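Recreation Facilities Care, Unit 4: The Pool Table
Handout to go with Amos Zamora's talk, October session

Welcome back! Last unit was hard floors, and I promised something more fun. I love this one. A pool table is a piece of furniture, a piece of sports equipment and a very large piece of clothing all at once, and you have to look after it as all three.

Start with the cloth. What most people call felt is usually woven wool, or wool with some nylon, stretched tight over a bed of slate. It has a direction (the nap, on the traditional kind), and if you remember one thing tonight, remember to brush from the head end to the foot end, in straight strokes. Circles push chalk dust down into the weave.

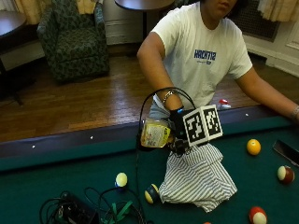 Spills come next. Blot, don't rub! Lay a clean, dry rag on the wet spot, press, lift, turn it to a fresh side and press again. Keep going until the rag comes up dry. Plain water on a barely damp cloth is fine afterward. Spray cleaners stay away from the playing surface, and so do open tubs and bottles of anything.

Rails. Wipe the wood with a soft cloth, working away from the playing surface. The little markers set into them are called sights, or diamonds, and they're there for aiming bank shots (ask me after class, I could talk about this for 30 minutes). Grime collects along their edges, so go over them twice.

Balls. Lukewarm water, a drop of mild dish soap, rinse, dry completely. Dirty balls carry chalk back onto clean cloth, so do these before the table goes back into play. A full set with the cue ball is 16, and yes, count them back into the tray.

For next time:
Read the Kotau booklet, pages 2 to 19.
Brush one table, start to finish, and write down how long it took you.
Josphat Obura has the horsehair brushes. Sign one out and bring it back with the bristles clean.

Next unit is table tennis and shuffleboard. Wait till you see what wax does!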